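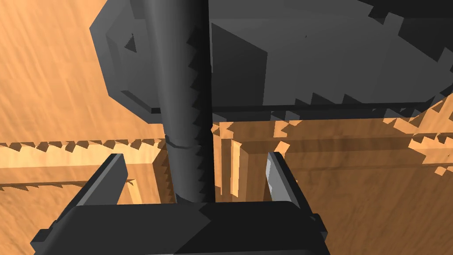
The Arm in the Back Half of the Garage

Periklis Margaritis has the simulator running before the coffee is done. Six in the morning, November, space heater ticking under the bench. The laptop sits on an upturned crate and the real arm is clamped to the workbench behind him, under a bedsheet, no power. It has been under the sheet for most of the month.

"I don't touch it until the fake one behaves," he says.

The fake one is a gripper with two flat dark fingers, seen from up close, over a wooden tabletop with the grain running on a slant. Light wooden beams lie across the table, with a couple of posts standing up from the mess. The shadows have teeth. Little stair steps all along the edges, wherever something dark falls across something pale. He knows. Turning up the shadow quality made the laptop crawl, so he turned it back down and learned to live with saws everywhere.

The project is called Pruseo. The name came off a misprinted parts label and stuck. What it's meant to do: pick up short lengths of wood and stack them into small frames, the kind he uses for seed trays. He could do the frames by hand in an afternoon. He has been told this.

Parts came from all over. The motors are from Verbeke, a surplus dealer two towns east that sells by the bin and doesn't take returns. One of the six was dead out of the bag. The aluminum plates he cut at Tamley, the shared workshop behind the old bus depot, where thirty dollars a month gets you a key, a locker and a turn on the mill if you sign up early enough. The fingers he printed at home. Third set now. The first were too narrow and the wood rolled right off them. The second set cracked at the screw holes, both on the same night.

Money so far: around 2000 dollars, and he'd like that to be the end of it. It won't be. The wrist bearing is already making a noise.

He didn't start with simulation. Last spring he just plugged the thing in. It swung left, hard, took a lamp and a jar of screws with it and stopped against the wall with the motor still pushing. He got to the switch. There's a dent in the drywall at elbow height and he has drawn a pencil circle on it with the word "sign" next to it. A minus sign, in the shoulder joint. One character.

After that, the emergency stop got moved to the near side of the bench, where a hand lands on it without looking. And the simulator went in.

Setting it up took longer than building the arm. You need every part measured, every joint, the weight of each peice, and the weights he had were guesses. He took the arm apart again and put it on the kitchen scale, link by link. The forearm was heavier than he'd written down by 20 grams or so per side, all of it glue.

Then the wood. In the simulator wood is a box with a friction number. Too low and it squirts out of the fingers. Too high and it sticks to them, follows the gripper up and hangs there. He spent a week on that number alone and still doesn't love it.

The runs are logged in a spiral notebook, in pencil, with the settings in one column and swearing in the other. He's on run 3751. Most last a few seconds and he goes through them in batches overnight, so the number sounds better than it is. The notebook only gets the ones worth a line. Page after page of "beam drifted" and "hit post again".

The posts are the current problem. Reach down at the wrong angle and the side of the gripper gets there before the fingers do. It's a wide, blocky thing, wider than it needs to be, because he wanted room for the cable. Now the cable has plenty of room and the posts don't. There's a slimmer housing sketched on the back of an electric bill. He'd have to reprint everything.

At Tamley they want to see it move. There's an open evening coming, folding tables, chili, people bring what they've been making. Somebody there already calls the arm Prusavley, a name he pretends not to like. He has promised to carry it over either way, powered or not. It weighs about as much as a full toolbox and has no handle. He's thinking about a handle.

Asked when the sheet comes off, he scrolls back through the notebook instead of answering. He wants 30 clean runs in a row first. Best streak so far is eleven and the twelfth one put a beam on the virtual floor.

By seven the garage is warm enough to take the gloves off. He changes one value, the approach hieght, saves the file, and starts another batch before work. The heater gets switched off. The laptop stays on.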